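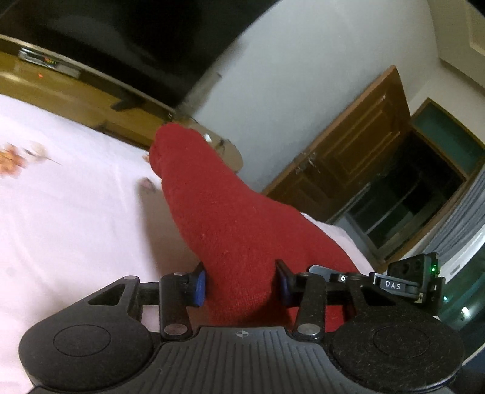 How long must the mattress cover rest before I put the sheet on it?
Leave it open on the bed for 10 minutes, so the folds from the package can relax.

4. Fitting the Skinix cover

4.1 Take all pillows and blankets off the bed. Move the bed a little from the wall if you can not reach the far corners.

4.2 Find the grey label. It must come at the foot end, on the left side when you stand at the foot and look to the pillows.

4.3 Pull the first corner over the mattress at the head end. Then do the opposite corner at the foot end, and after this the other 2.

4.4 Close the zipper slowly. Keep the fabric flat with your free hand.

CAUTION: Do not pull the zipper by force. If it stops, go back a few centimetres and try again.

NOTE: The Fornby size has 11 elastic loops. The Carkeck size has 10 and is for mattresses with a lower side. The colour of the loops is the same for both.

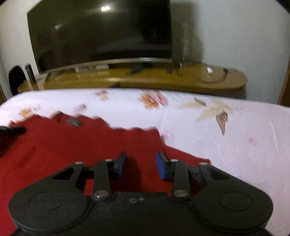

Fig. 4. Bed and living room.

4.5 Smooth the surface from the centre to the edges. Small wrinkles near the zipper are normal and will go after the first wash.

4.6 Put the sheet on top. Keep the wash card in a drawer, you will need it for section 5.

For missing parts write to Branwen Lloyd at Ó Dálaigh, and give the number from the grey label.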